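Paycheck Split Savings Pilot, Pisbridge
Progress report to the Dumenberg Fund, second period
Tue 18 February

Where things stand

The pilot is running, people are enrolled, and money is moving into savings accounts on payday. I would be careful about reading more than that into it. The application said we would show that splitting a paycheck automatically builds an emergency cushion for people who have never had one. We have shown that it moves money from one account to another. Whether the money stays there is a different matter, and the early signs are mixed.

Enrollment

We signed up 32 people, all hourly workers in Pisbridge paid through Sekiguchi payroll. The application promised more. Two employers who had said yes last year stopped answering once the forms reached their payroll desks, and I no longer count on either of them.

Of those enrolled, 9 have turned the split off. We asked each of them why. The most common answer was rent coming due before the second paycheck of the month. Several said they forgot the split was on and were surprised by a short deposit, which tells me our sign-up talk is less clear than we like to think. One person moved to a job with a different payroll company and would have stayed in if we could have followed them there. We couldn't.

It would be easy to report the rest as a success. I would hold off. Leaving a setting alone takes no effort, and some of the people who are still in may be there for the same reason they still have a gym membership.

Balances and withdrawals

The first target was $100 in savings per person within 12 weeks. Most of those still enrolled reached it at some point. Far fewer were holding that much on the last day of the period. The summary sheet from Kuvov, which supplies the tracking software, uses the highest balance reached as its headline number, and I have asked them to show the closing balance next to it. Until they do, please treat their chart with caution.

Withdrawals are not a bad thing in themselves. The account is there to pay for a tire or a dental bill. The trouble is that we can't tell a tire from a takeout order. Participants pick a reason from a short menu when they move money out, and "other" is the most popular choice by a wide margin. We are going to add a line where people can write what they want, which they may ignore as well.

I also have to raise credit cards. A few participants told us in check-in calls that their card balances went up over the same months. If someone saves at a low rate and borrows the same amount at a high one, they are worse off and our chart shows them doing well. We didn't ask for card balances at sign-up. We should have. The question is now on the form for new enrollees, and we will ask current ones to answer it if they are willing.

Coaching sessions

Attendance has been thin. The evening sessions did better than the lunch ones, and the phone calls did better than either. I don't believe the session on choosing a savings account earned its cost. The one on reading a pay stub did, judging by how long people stayed afterward with their own stubs out. We plan to drop the first, keep the second, and put the hours saved into calls.

Spending

We are under budget on incentives, mainly for want of enrollees, and over on software. Kuvov billed setup as a separate item. We read the contract differently and have put that in writing. No grant money has been moved between lines, and we aren't asking to move any yet.

What we are asking for

First, permission to extend the current phase through May, at no added cost. Three more pay cycles would let us see what happens after tax refunds arrive, when almost any savings program looks good for a few weeks.

Second, we would like to drop the comparison with workers outside the pilot. The group we were offered earns more and works steadier hours, and any gap between the two would tell us very little.

We are not requesting funds for a second site. The case for one depends on closing balances we don't have.

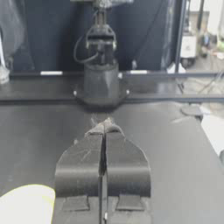
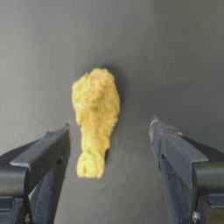
Second picture: small yellow piece shaped like a fried chicken drumstick.

Attachments sent separately: enrollment log, withdrawal reasons by pay period, Kuvov invoice and our reply, revised intake form. The closing balance table will follow when we have checked it against the Sekiguchi deposit records.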